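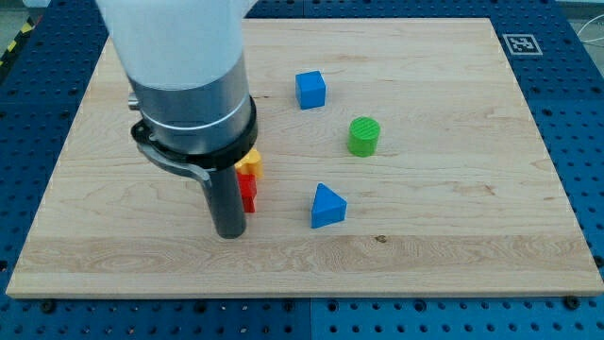 Cumutero has commented that a story with a moral should stop before the moral is spoken, and that a listener who is handed the lesson has no reason to keep the story.

Telling a short moral story to a mixed audience: should the lesson be stated?

Plillitz
Posted in Stories and Reflections

Our organization opens its monthly meeting with a short reflection, and beginning in March the responsibility for selecting and reading it passes to our office. The audience is normally 40 persons, ranging from students to retired members. The reading may not exceed 4 minutes.

The story under consideration concerns a farmer who lends his only lamp to a neighbor every night for a winter. In spring the neighbor returns it cleaned, with a new wick, and says nothing. The farmer is offended at the silence until his daughter points out that the wick cost more than the lamp. The version we hold ends with a paragraph stating that gratitude does not always use words and that we should look for it in deeds.

We would appreciate guidance on the following. Should the final paragraph be read aloud, or should the reading end with the daughter? Previous readers have always included the closing lesson, and certain members expect it. Others have remarked that it feels like being corrected. We also wish to know whether it is acceptable to shorten a story whose author is not known.

Alleck
Reply

The practice in our reading circle is to end on the last event of the story and then allow a pause. In the case described, the daughter's remark already carries the meaning. The paragraph after it repeats the meaning in weaker language, and listeners will notice the drop.

Where members expect a stated lesson, a suitable compromise is to place it in the printed program under the title of the story. Those who want it will find it there. We adopted this arrangement after a reading at which the lesson ran longer than the tale, and we have received no complaints, although it must be said that few people appear to read the program.

With regard to length, please time the story aloud and standing up. A text that takes two minutes when read silently at a desk will take considerably longer in a hall, particularly if latecomers are still being seated. Mark the pauses in pencil. The sentence about the wick should be read slowly and should not be given any special tone of voice.

On the matter of shortening: cutting a closing paragraph is common with stories of this type, which circulate in many forms. A collection in our possession contains 74 such tales, and roughly half are followed by a lesson in italics that was plainly added by the compiler. If you make cuts, the word "adapted" should appear in the program. If an author is later identified, the credit should be corrected at the next meeting.

One further point. The farmer's offense should be kept in full. Readers sometimes soften it to make him more agreeable, and the story then has nothing to turn on.

Abdel Rahman
Reply

Read the lesson. Older members like it and it is short. If people feel corrected, then perhaps the story has reached them.

I would change the daughter to a grandson -- our members always smile when a grandson is mentioned. I also know this one with a ladder in place of the lamp, and it works equally well, but I do not remember what was done to the ladder before it was returned.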